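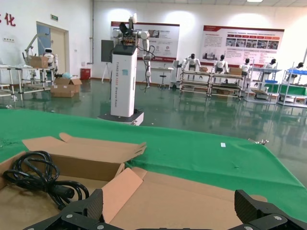
Progress report for March – Nanside cable and cord sorting

Dear Wajid Minhas,

Thank you again for your patience over the winter, and for the kind note you sent with the second payment. It has been a good month at Nanside, if a slow one in places, and I would like to tell you where the money and the hours have gone.

We started March with 52 boxes of mixed cables handed on from Kornurgate, and 12 of them are now sorted, labeled and back on the shelf. I had hoped for more by now. The early boxes were the worst of the lot, though – knots on knots – and a single one could easily eat up a whole morning. The method has settled down nicely since then. Power cords get a box to themselves, coiled before they go in, and everything else stays together until we know what it belongs to. 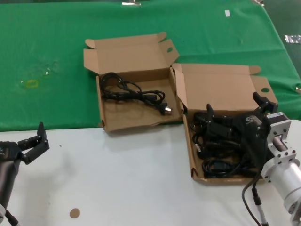
Sorting on the table: a coiled power cord in one box, mixed cables and connectors in the other.

We are reusing the cardboard boxes wherever the flaps still close, and that has left most of the packing budget untouched. If you agree, I would like to put it toward proper labels, as the handwritten ones are already smudging.

Stoltisholm has asked for 8 boxes of power cords and 4 of those are ready to go. The Marwat list is still missing its last page, so I have held that order back until it arrives.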